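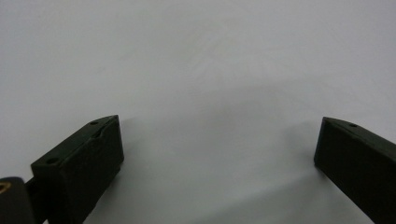 # Recording demos with the hand-held gripper - quick guide

Thu 11 December. Written in a rush before Daranee's group starts at Pridthorpe, so shout if a step is missing. Assumes you've done the login bit and have a Furnel account already.

## Before you start

- Charge the gripper. Spare battery in the grey drawer.
- Wipe the lens. Dry cloth, no spray.
- Squeeze the fingers fully open and fully shut twice. Recorder uses this to learn the range - skip it and the width numbers are rubbish for the whole session.
- Check both fingers are screwed on tight. If one wobbles, stop and fix it.
- Sleeves up. Rings and watches off.

Make a new session in Furnel. Name it task, then initials, then a number. No spaces!! The uploader eats them.

## First few seconds of every session

Hold the gripper over plain table, fingers apart, nothing in between. Keep still, press record, wait for the beep. Then move slowly side to side, then up and down a bit. Tracking likes to see something with edges at this point, so tilt towards the work before you go in. Bare white table for too long and it drifts.

If the light on the handle goes amber, start again. Don't try to carry on through it, the episode gets thrown out anyway.

## One episode

1. Start from a different spot each time. Left, right, higher, nearer. The model copies whatever you do, including always starting from the same place.
2. Go in at a steady speed. Slower than feels natural.
3. Open wide before you reach the object, not on top of it.
4. Close, pause for a beat, move.
5. Set down, open, back away.
6. Press stop only when you're clear.

One go, one episode. If you fumble and recover, keep it and tag it `recovery`. If you drop it on the floor, bin it.

## Clear plastic

The hard one, and the reason for this round. The old Wiriya set has 1000 episodes and hardly any see-through stuff, so the policy is hopeless with tubes and boxes. Target for the new set is another 1000. We had 88 usable at last count.
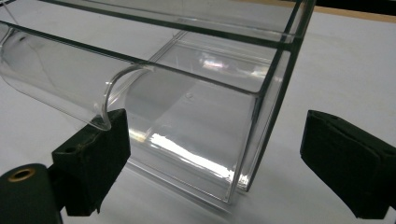
Glare moves when you move. Change your angle between episodes so the bright streaks don't always land in the same place - otherwise it learns the streak and ignores the edge. Leave the overhead lights on, we want reflections in the data. Just not the same ones every time.

For tubes, come in low with the fingers either side. Watch the rim. Easy to clip it with the top of a pad when you're looking at the far end. Squeeze until it stops moving, then no more, the pads will give a little.

For boxes, mind the corners. You can't judge depth well by eye so go by touch for the last bit. A gentle bump is fine. Shoving the box accross the table is not, reset and go again.

Fingerprints - wipe some off, leave some on. Prapai wants both.

## Tagging

Do it straight after the session, not the next morning. Minimum tags:

- `object`
- `clear` or `solid`
- `good`, `recovery` or `bin`

Anything odd goes in the notes box. "Light flickered", "knocked table", that sort of thing. Short is fine.

## Uploading

Plug the handle in, open Odham, pick the session, press send. Leave it pluged in until the bar goes green. Then check one episode from the middle plays back properly - fingers should open and shut in time with the width graph. If they're out of step, tell Prapai Kaewkla before recording any more.

Don't wipe the card yourself. Daranee Siriwan does that once the copy's been checked.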